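Runetti Play Kitchen - Section 3: Fitting the Countertop
Feb 6, 2019 - Cullthorpe Product Guides

1. Lay the countertop face down on a soft cloth.
2. Start all screws by hand, then tighten.
3. Turn the unit upright and press each knob onto its post. 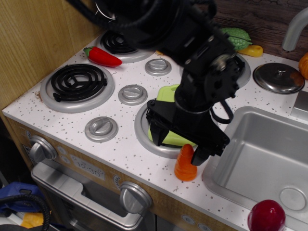 3 min read

CAUTION: Do not use a power driver. The shelf holds up to 10 lb.

Note - wipe with a damp cloth only.

Related
Haverford Toy Sink: Assembly
Bratia Step Stool: Spare Parts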